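Washing cricket whites and club clothes at home

I play for the second team in Tredham and for 21 years I wash my own kit. Many new members ask me how to get the grass out, so I write it down one time for all. It works also for football shorts and hockey socks.

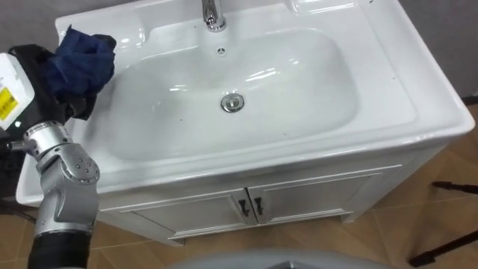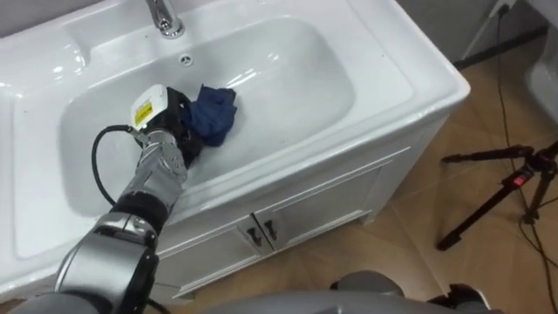 **Grass on the knees**

Do not use hot water first. Hot water fixes the green color in the fabric. Put cold water, add two spoons of white vinegar, and leave the trousers for 43 minutes or a little longer. Then rub a bit of plain dish soap into the stain with your fingers, from the outside to the middle. A brush is too hard for the modern polyester and makes small balls on it.

**Red marks from the ball**

These are more difficult than grass, because the red is dye together with wax. First scratch off what you can with the back of a spoon. Next, dish soap without any water, wait 8 minutes, and only after this rinse. If a pink shadow stays, repeat the same evening. After the dryer it will stay forever, I lost one good Texier shirt like this.

**Mud**

Let it dry completely. I know it is hard to look at it until the morning, but wet mud goes deeper when you rub. Dry mud you can shake out in the garden and half of the work is done.

**Caps and sweaters**

- Cap: lukewarm water, a drop of shampoo, and dry it over a bowl so it keeps the form.
- Wool sweater: never twist it. Roll it in a towel and press with your knees.
- Anything dark blue or green goes alone the first three times. The color of our Etmont training tops came out on everything.

**Pads and gloves**

Gloves I don't wash. I open the straps, put newspaper in the fingers and leave them in the shade with some wind. In August I do this after every match. Pads can be wiped with a damp cloth and a little baking soda, then again with clean water.

Manouchehr Tabrizi from the Ustberg club puts his gloves in the freezer for one night against the smell. I tried it twice. The smell was less, but my wife asks me not to do it again, and the gloves were stiff until the tea break.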